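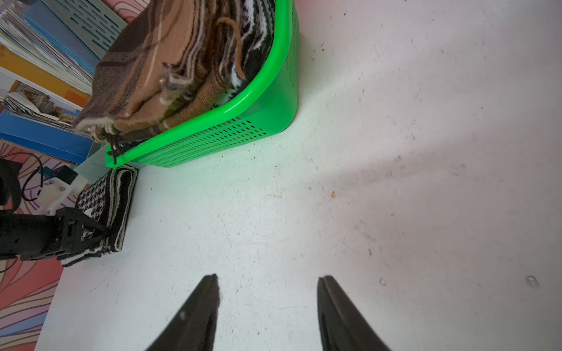
The green basket, with the brown striped one and the zigzag knit inside and the houndstooth waiting on the table.

Presilen Scarves, README

Maintained by Zorica Petek. Complaints about folding go to Lleucu Craddock, who wrote the folding rules and stands by them.

What's in it

3,217 pictures of scarves and other folded cloths being sorted on a white tabletop, with a basket to put them in. No mannequins, no necks. If you came for styling tips, you have the wrong folder.

Cloth names

We named the cloths early and regretted it slowly. Two of them, Olter and Guillot, were called "the brown one" in everybody's notes for most of February, which cost us a relabeling pass.
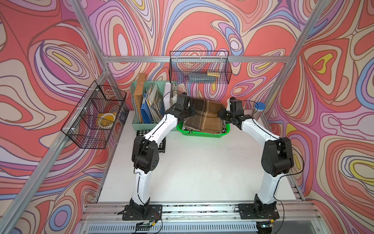

Stacking order is the field people get wrong most often. It runs from the bottom up, and the top cloth gets its own label even when it hides most of the others. A brown plaid on top of the green basket, with black-and-white and dark folds under it, should be entered as brown plaid first in the "top" column and last in "stack." Yes, both. If you can't tell how many layers are underneath, write "unclear" and move on with your life.

Labels

- fold: flat, loose, or heap. Lleucu wanted 8 grades of fold. She got 3.
- fringe: yes, no, or hidden. A frayed edge counts as fringe. We argued about this for longer than the fringe deserved.
- place: basket, table, or hanging.
- pattern: plaid, stripe, houndstooth, knit, other. Plaid wins over stripe if the lines cross.

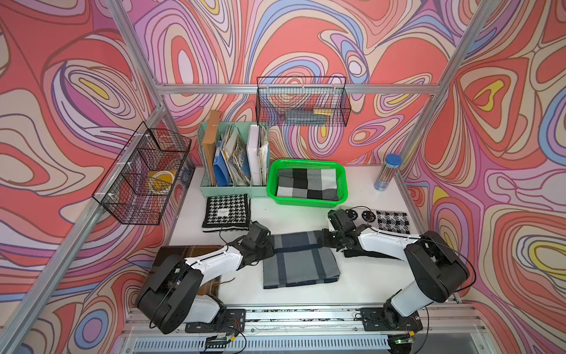

Known problems

Gray and navy cloths get marked as black when they fall into shadow. The desk organizer is labeled "furniture" in one batch and "stationery" in another - pick one, we couldn't.
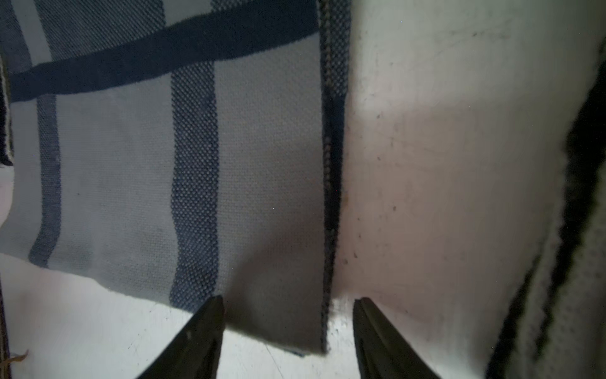

Gray-and-navy plaid, place: hanging. The dark strip down the right side is a border and gets no label of its own.

Changes

Version 2, September 2020: merged "scarf" and "blanket" into "cloth" after Zorica and Lleucu failed to agree on where one stops. Old labels are kept in the Mirby folder for the sentimental.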